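Capítulo 4
La caja de todo lo demás

Os voy a confesar una cosa antes de empezar: llevo años dando clase de organización doméstica y en mi casa sigue habiendo una caja de cartón donde acaba lo que no tiene sitio. La primera vez que lo dije en el aula se hizo un silencio bastante incómodo, y luego una alumna de la última fila levantó la mano y preguntó: «¿Solo una?». Me pareció una pregunta estupenda, y de ella salió este capítulo.

En los tres anteriores hemos trabajado con cosas fáciles. La ropa tiene armario, los platos tienen alacena, los libros piden estantería casi a gritos. Pero ¿dónde vive un rollo de cinta aislante? ¿Y una pinza suelta? En el cajón de la cocina, me diréis, y yo os preguntaré en cuál, y ahí empezarán las discusiones (en mi casa empezaron en febrero y todavía colean).

A ese grupo de objetos lo voy a llamar aquí «resto». El nombre se lo debo a Birthe Thorlacius, con quien compartí despacho y que clasificaba hasta los clips. Ella decía que el resto es lo que queda cuando ya has ordenado todo lo que sabías ordenar, y que por eso conviene mirarlo con cariño: te enseña qué categorías te faltan. A mí al principio me sonaba a excusa. Luego vacié mi caja en el suelo, me senté al lado con un café y tuve que darle la razón.

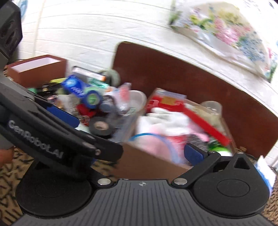

Figura 4.1. Una caja de resto antes de clasificar, con rollos de cinta y otros objetos pequeños.

Fijaos en las cintas. Hay un rollo negro de cinta aislante y otro con el centro azul y verde, y entre los dos ya tenemos el principio de una categoría: «cintas», o si preferís algo más amplio, «cosas que pegan y sujetan». El paquete blanco y el cilindro azul tumbado son otro asunto. Llevan letras, y un objeto con letras siempre se clasifica después de leerlo — parece una tontería, pero he visto grupos enteros montar la categoría «envases» sin haber girado ni uno.

Cuando os toque a vosotros, empezad por coger una sola cosa, la que sea, y buscadle compañía. No penséis todavía en cajones ni en etiquetas ni en botes bonitos. Si al rato tenéis un montoncito de dos o tres objetos que se usan en el mismo momento, ya vais bien. Yo agrupo por uso y casi nunca por material, aunque reconozco que hay casas donde lo segundo funciona de maravilla (mi hermana lo hace así y encuentra las cosas antes que yo, qué rabia).

Luego está el tamaño de la caja. Una demasiado grande se traga lo que le eches, y una demasiado pequeña acaba teniendo una hermana. Para las prácticas usaremos 12 objetos por persona, que caben en cualquier mesa y dan bastante guerra. Más adelante, en el apartado 4.3, subiremos a 36 y trabajaréis por parejas.

4.1 Antes de tocar nada

Buscad en casa vuestra caja de resto. Puede ser un cajón, una bolsa o una lata de galletas, me da lo mismo. Anotad en el cuaderno qué creéis que hay dentro, sin abrirla, y guardad la lista. Después abridla y tachad lo que hayáis acertado. Lo que no esperabais encontrar va en una segunda columna, y con esa columna trabajaremos en el apartado siguiente, así que escribidla con buena letra.

Comentarios de lectores (4)

marisa_t
Hice el ejercicio del 4.1 y acerté tres cosas. ¡Tres! Me salieron cuatro pares de tijeras.

Profe Nando
Lo uso con los de segundo. ¿Se podría colgar la ficha del apartado 4.3 aparte? En mi copia sale muy pequeña.

Lucía
Yo agrupo por material y no pienso cambiar.

jorge.p
A mí me pasa lo de la caja hermana. Voy por la tercera.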